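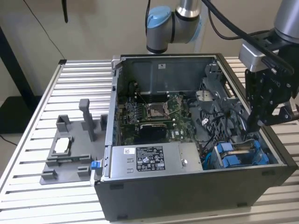 Workshop notes: clearing out the old Dell

Oct 7, 2026

The computer formerly kept in the back office at Fekville has been retired from daily use. Ms Kinga Kelemen has asked that its parts be recorded before any are passed on, and I have begun the work this week.

The side panel is off and the tower rests on its side, which leaves the board and the power supply within easy reach. The processor socket is empty. The two drives are in their blue carriers and will be dealt with separately – Mr Kenta Minami holds the list of what must be kept from them.

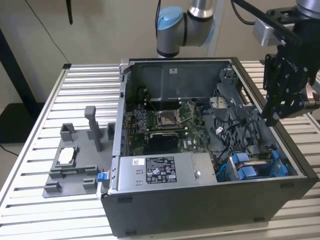 Parts still to be recorded

Memory: type and size to be copied from the labels.
Power supply: details to be taken from the black label.
Drives: to be entered under shelf number 321.

Readers wishing to claim a part should write to me before the end of March.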